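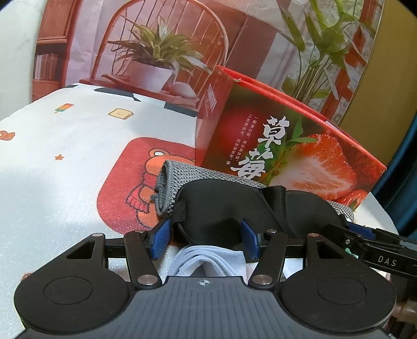
By four in the afternoon I had packed the suitcase twice and unpacked it twice, and the only thing I was sure of was the eye mask. My aunt always said you should pack for the sleep you want and let the rest of the bag look after itself, and she had travelled a good deal, mostly by coach, so I suppose she knew.

The train from Dravelis to Tondov covers 1,205 kilometres and takes a night and most of the next day. I had booked the lower bunk, and then lain awake worrying about the upper one and who might be in it – a snorer, a reader with a torch, a man with oranges. A black mask with a good wide strap would see to the torch, at least.

The grey roll was another matter. I had bought it in a weak moment, all that soft knitted mesh, and it would be lovely over my knees in the small hours, but it did take up room. I rolled it tighter. It sulked open again at the end, the way these things do, and I told it (out loud, I'm afraid) that it was coming whether it liked it or not.

What I needed was a box. My sister keeps boxes the way other people keep letters, and she had left me a red one when she moved out, its shipping label still on, slightly crooked, and a great bold 8 on it lying on its side. I was fond of that 8. She had gone to Tondov with 236 books and no saucepan, and I missed her more than I had ever let on over the telephone.

So I stood it open on the table and had a good long think.
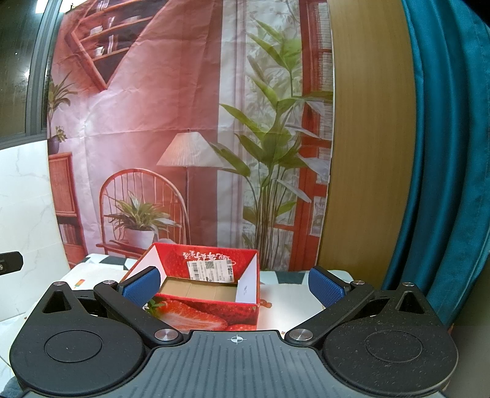

Carriage 8

The upper bunk was taken by an old lady with a flask of soup, who asked before we had left the platform whether I minded the light off early. I said I didn't mind a bit. I put the box by my feet, spread the grey thing over my knees and felt about in my coat pocket for the mask.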